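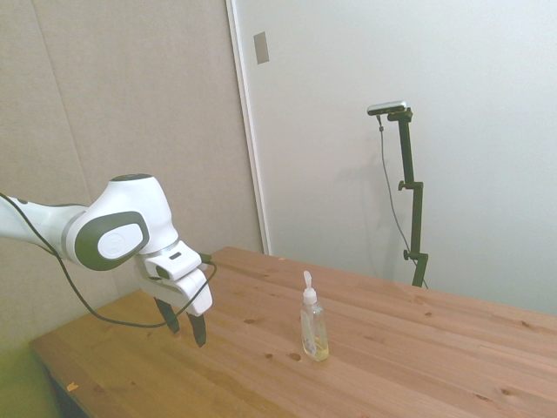 Space Opera Reading Group
Minutes, November meeting

I took notes again, so blame me for the spelling of any alien names. We got going at 7:15 in the back room at Ziółkowski Books. Minutes from last time were approved once I fixed the title of the novella I got wrong.

The book: Jiltosard

All 499 pages of it! Most of us finished, and two people were still in the last section and asked us to keep quiet about the ending, so we saved that for after the break and they went and browsed the shelves.

Everyone liked the opening with the salvage crew finding the dead moon. I said the first hundred pages are the best thing we've read since spring, and I stand by that. Opinions split over the middle, where the story drops the crew completely and follows the trade envoy for what feels like forever. A couple of people loved the envoy and wanted a whole book of her. I wanted to know if the engineer was still alive - I was flipping ahead by then, I admit it.

We also got into a long side argument about whether the jump gates make any sense. If a message takes three weeks to go through, how does the admiral know about the mutiny the next morning? There was a theory involving a second gate, with page numbers, and I didn't get them all down. Sorry. 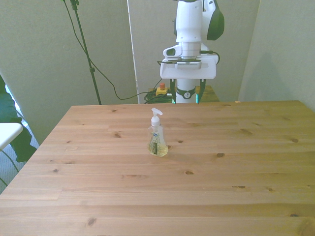 Soap bottle on the pine table.

Scores came in anywhere from a 4 to a 9. We agreed it's one to recommend to people who already like long books with maps in them.

The ending talk, for those who stayed: the general feeling was that the last chapter sets up a sequel too hard. I cried at the airlock part anyway.

Next book

Three titles were put up:
- Prallodance, the generation ship one with the dancing cult
- the Sunoseo Press collection of short stories about first contact
- a reread of something old, title to be decided

Prallodance won by 2 votes. The Sunoseo collection goes back on the list for the new year. The reread got one vote (mine).

A reminder that the paperback of Prallodance has an extra chapter the hardcover doesn't, so please say which one you have before we start arguing.

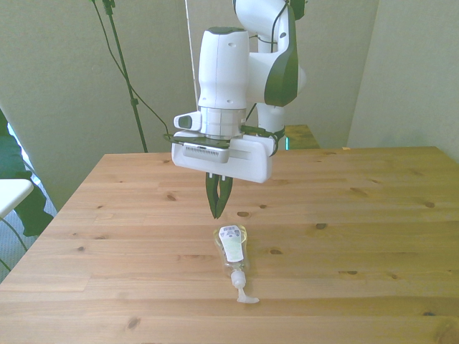

Other business

Snacks: we're short on sign-ups for next time. Chips are fine, chips are always fine.

The swap box is full. Please take two home if you bring one, especially if you're the person who left the whole vampire marines series in there.

Somebody asked if we could start half an hour earlier in winter. I said I'd ask the store and haven't yet.

We wrapped up at 9:05.

Space Opera Reading Group | Contact us | Back to top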